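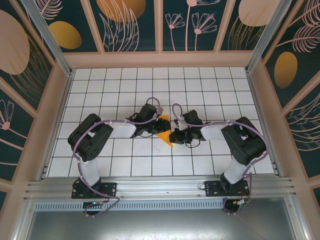

Zavley publishes good practice code for two-armed robot cells

February 23, 2024

Zavley has today published the Vumolberg Code, a set of good practice rules for small enclosed cells in which two robotic arms handle paper and other light sheet material. The code applies to all Zavley sites from March and may be used free of charge by other workshops and teaching laboratories.

The document contains 50 rules and was prepared over two years with the engineering firm Zacharopoulos. A draft was sent out for comment last summer and drew 147 written replies, most of them on cable routing and on the space shared by the two arms.

Under the code, both arms must be fixed to a common rail, and the area in which their grippers can meet must be set out in the cell's written record. Only one arm may close on a sheet until the operator has confirmed the position of the other. Cables must be given enough slack for the full reach of the arm and checked before each shift.
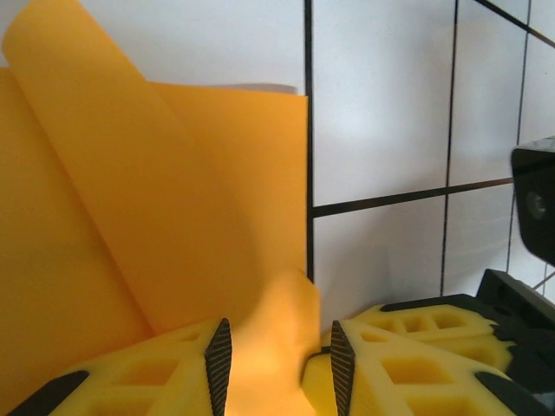
Orange paper held between the two fingers of a gripper.

A separate section deals with grip pads. Pads are to be inspected after every 200 closures and replaced in pairs. Sites must keep a record of each change, with the name of the person who carried it out.

"Written rules for large industrial cells have been in place for a long time, but the people running small ones have mostly had to work from habit," said Domnica Ilie, Head of Standards at Zavley. "We wanted a text that an operator can read in one sitting and apply the same day."
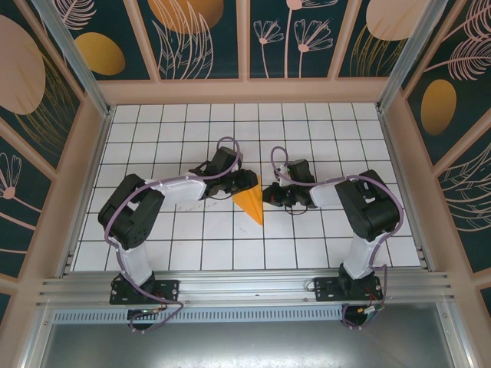 Reading time: 2 minutes

Training in the new rules will be provided by Plumen, which has places for 288 operators in the first round. Sites outside the Zavley group may apply for any places that remain.

Tincuța Ene, who led the drafting work at Zacharopoulos, said: "The replies to the draft changed the section on shared space a good deal. It is shorter now, and the duties of the operator are set out first."

The code will be reviewed after its first year in use. Copies are available on request from the Zavley press office.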